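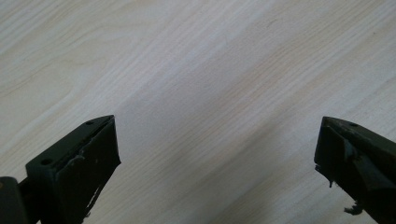
Have you ever run your finger along a table and wondered where all those wavy lines come from? They're called the grain, and they began inside a tree!

Every year a tree grows a new layer of wood, just under the bark - a bit like pulling on another jumper. Spring wood is often a lighter colour and summer wood a bit darker, so you get rings. When someone saws along the trunk, the rings show up as long stripes, or as tall pointy arches. Woodworkers call those arches cathedrals (my favourite kind, I must say).

Now go and have a look at the tables and doors at your place, and see if you can find an arch - then lay some paper over it and rub gently with a crayon.

We use cookies to remember your settings. Accept | Manage cookies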